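Ferkstead Offers Equipment Planners a Cheaper Way to Be Wrong

Company News » Automation » Press Releases

ZALTHORPE, October 5, 2020 – Ferkstead, a supplier of planning tools for small manufacturers and repair shops, today opened orders for Skirnach, a simulation package meant to be used before anyone signs for a robot arm. The company describes it as a place to make expensive mistakes for the price of a software license.

Skirnach lets a buyer try an arm and a gripper on a rendered version of the job, move things around, change the gripper, and find out whether the reach and clearance on the data sheet have much to do with the reach and clearance on the floor. It then produces a budget sheet that includes the parts of the project most budgets leave for a later, sadder meeting: mounts, guarding, spare fingers, operator training and the electrician.

"Most of our customers have bought a robot before," the company said in a statement. "Many of them can still show you where it is stored."

Ferkstead built the package after surveying 221 shops that had bought or priced automation equipment. The arm itself was rarely the line that sank the budget. Far more often it was a gripper that had been chosen from a catalog page, on the strength of a nice clean photo, and then introduced to a real part with a lip, a handle and a strong opinion about being picked up from one side only.

The package comes in 2 editions. Planner covers a single work cell and is aimed at shops buying their first arm. Planner Plus adds side-by-side comparison of competing quotes, a feature that Ferkstead expects to be unpopular with the people who write the quotes. Both run on an ordinary office computer, although the company recommends one that was purchased on purpose.
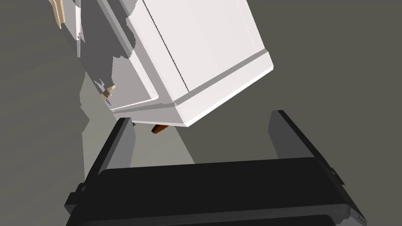
Licenses are sold by the year and can be charged against an equipment budget or a training budget, depending on which one has anything left in it. A buyer who goes on to order hardware through Ferkstead will have the first year's fee credited to the order. A buyer who runs the numbers and decides to keep doing the job by hand gets no credit, but does get to keep the arm money – a sum the company admits is larger.

The simulation has limits, and Ferkstead would like them read before the invoice is. Surfaces are simplified, cables are left out, and friction is an educated guess until the customer supplies measurements. Skirnach is a planning aid and does not replace a safety review or a trial with real parts. Results also depend on the part models the customer loads, and a part drawn from memory will behave like one.

Orders placed now will be filled in January. A trial version with the Villalba sample cell is available on request and runs for 2 weeks, long enough for most planning teams to disagree about where the arm should go.

About Ferkstead

Ferkstead makes planning and budgeting software for companies that buy automation equipment. It is based in Zalthorpe and does not manufacture robots, a decision it reviews every year and has so far been happy with.

Press and sales inquiries: Ferkstead Communications Office, Zalthorpe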